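How Does a Play Get Made?
A guide for people who have been told to sit still in the dark

Sooner or later a grown-up will take you to the theater. You will be given a seat that folds up when you stand, a paper booklet you are not supposed to fan yourself with, and a warning about crinkly candy wrappers. Then the lights will go down and some people will pretend to be other people for two hours. How did it come to this?

It starts with a script
A script is the list of everything the actors say, along with notes about what they do. Those notes are called stage directions. Some writers love them and put in pages. Others write "They fight" and go to lunch, which leaves everybody else to work out who gets hit with what.

Our example in this guide is a play called Skoltetti, which ran at the Purville Playhouse last November. It is about a baker who is made king by mistake and is much too polite to mention it. The script is 2 acts long, and the baker apologizes in both of them.

Then come the auditions
An audition is a test where you show that you can act. You stand on a mark on the floor, say a speech, and somebody at a desk says "Thank you." This can mean "You were wonderful" or "Please leave." It is the same "Thank you" either way, and actors spend a lot of time on the bus home thinking about it.

Rehearsals
Rehearsing means doing the play over and over until it stops being terrible. At first everyone carries the script around and bumps into each other. The director decides where people stand, and this is called blocking. A good rule of blocking is that the audience should be able to see the person who is talking. You would be surprised how often it gets forgotten.

Props
Anything an actor picks up or uses on stage is a prop, short for property. Swords are props. So are letters, teacups, and plates of dinner. The person in charge of them puts them on a table before the show, each in its own spot, and gets very cross if you move one. Do not eat the props. If you are in the play and the script tells you to eat a prop, eat the right one.

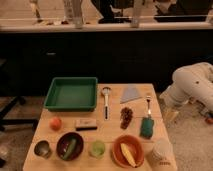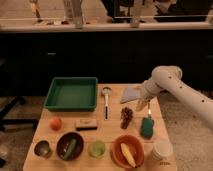
Lights and sound
Up at the back of most theaters is a small room with a window. The people in there work the lights and the sound. In Skoltetti there is a thunderstorm, a trumpet, and a goose, and all three come out of a speaker. The goose was late on opening night. The king said, "Hark, a goose!" and then had to stand there and hark for quite a while.

The audience (you)
The Purville Playhouse has 298 seats, and a play needs people in them. Actors can hear you laugh, and they like it. They can also hear you ask what time it ends.

When it is over, you clap. The actors bow, go off, and come back to bow again in case you weren't finished.

And then, the critics
A critic watches the play and writes down what was good and what wasn't. This piece of writing is a review. One review of Skoltetti said the crown was the best thing in it. The crown was very pleased.

You can write a review too. Say what happened, but don't give away the ending. Say what you liked, and say why, because "It was good" could also be about soup.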